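Retro-style refrigerator

A retro-style refrigerator is a household refrigerator of modern construction which imitates the outer form of older models. It is recognized mostly by the rounded corners of its cabinet, by a large handle and by its color, which is often a pastel one. Inside, it usually does not differ much from other refrigerators of the same size.

Form and color

The rounded form comes from the way in which older cabinets were made. Sheet steel was pressed over a mold, and a soft curve was easier to press than a sharp corner. Later the flat door became common, as it fits better between kitchen cupboards, and the round shape went out of use for many years. When it returned, it was a matter of taste only.

Pink, light blue, cream and mint green are the colors most often met. Some makers paint the whole cabinet in one color, while others give a different shade to the lower part.

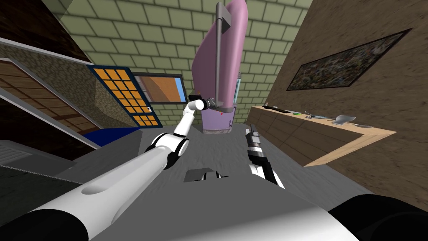

Rounded, tapering form in deeper pink, with lavender near the base (computer rendering)

In the trade, the names of colors are not fixed. The shade which is sold by Grostura as "rose" is sold by Hegyi as "powder," and a buyer who wants to match two appliances is advised to compare them in daylight.

Handle and door

The handle of a retro-style refrigerator is normally mounted on the outside of the door. Two kinds are in use. The lever handle, which is the older one, works together with a latch. The bar handle is fixed and does not move, and the door is kept closed by a magnetic seal.

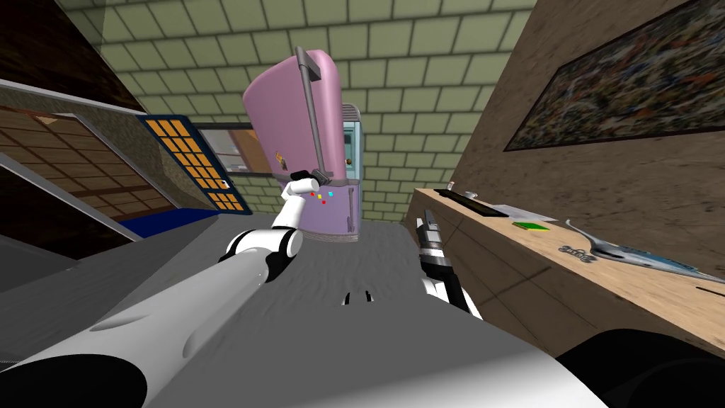 The latch was given up for reasons of safety, as a door with a latch could not be opened from inside. Present models that have a lever keep it as decoration, and the seal does the real work. The Pendari company offers both kinds of handle for the same door, and the owner can change one for the other with a screwdriver.

Rounded doors also have a disadvantage. The shelves on the inner side must be narrower at the top, so tall bottles are kept on the lowest shelf.

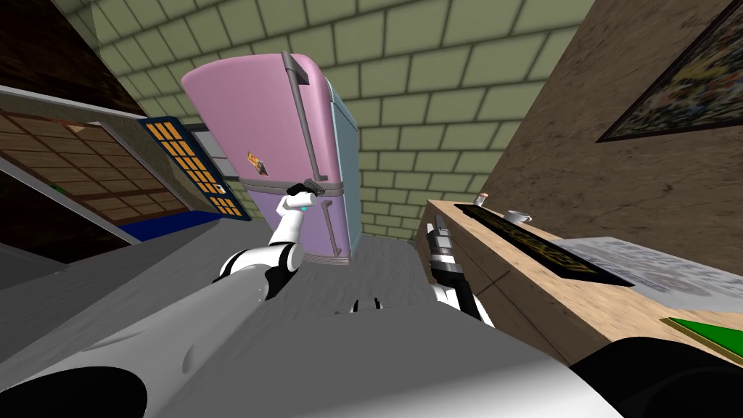 Pink and lavender refrigerator with a long vertical handle (computer rendering)

Placement and care

A cabinet with rounded sides is seldom built into a row of cupboards. It stands free, and most manuals ask for a gap of 2 inches behind it for the air. Painted surfaces are cleaned with a soft cloth and mild soap. Powders leave fine scratches, which are seen more easily on a curved surface than on a flat one.

See also: Fuler hinge; Icebox; Kitchen design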